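The Tangen Library's comics and graphic novel collection will reopen to readers in March, following a full review of its holdings and a change in the way single issues are stored and lent. The collection now stands at 889 titles, including nearly 200 added during the past year through purchase and donation.

## Single issues available for loan

Until now, single issues could be read only at the tables on the second floor. Under the revised policy, cardholders may borrow up to nine issues at a time for a period of two weeks. Each issue is lent in a stiff sleeve and should be returned in the same sleeve to the second-floor desk. Issues should not be placed in the outdoor book drop, where several were bent last winter.

Bound volumes and hardcover editions remain on the standard loan period. Titles published before the library began its current catalog, including the complete run of the science fiction anthology *Jaditz*, may be consulted on request but do not leave the building.

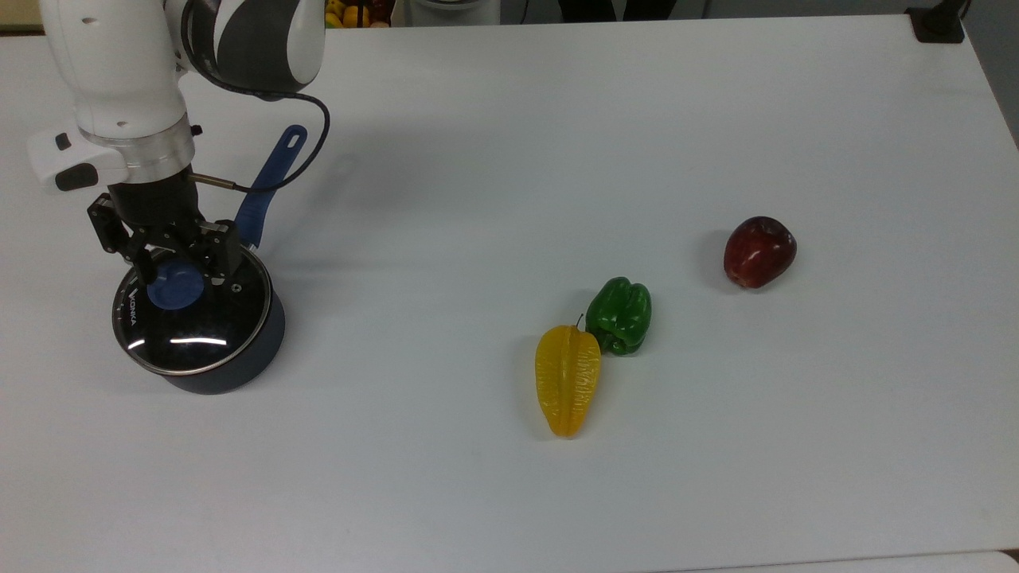

## New acquisitions

The selection this season leans toward horror and mystery, in response to requests received at the desk. Readers will find all four collected volumes of *Flatby*, a slow and rather bleak series about a coastal town whose residents stop aging after a shipwreck. The first volume takes its time, and some readers may find the opening chapters sparse. The artwork, largely in gray washes with very little dialogue, repays a second reading. It is shelved with adult titles on account of its content.

Younger readers are directed to *Inadix*, a lighter adventure concerning two sisters who inherit a map shop. The library holds two copies of each issue to date, and holds may be placed from any branch.

## Talk and discussion

Gert Swanepoel, who reviewed the horror holdings for the library, will speak on the use of silence and empty panels in serial comics. The talk begins at 6:30 p.m. on Tuesday in the reading room and will last 90 minutes, including questions. Copies of the pages under discussion will be provided.

Mandla Mkhize will lead the reading group that follows in the spring. The group will begin with the first volume of *Flatby* and asks that members read through the end of chapter three before the opening session. Registration is free and may be completed at the second-floor desk or by telephone during regular hours.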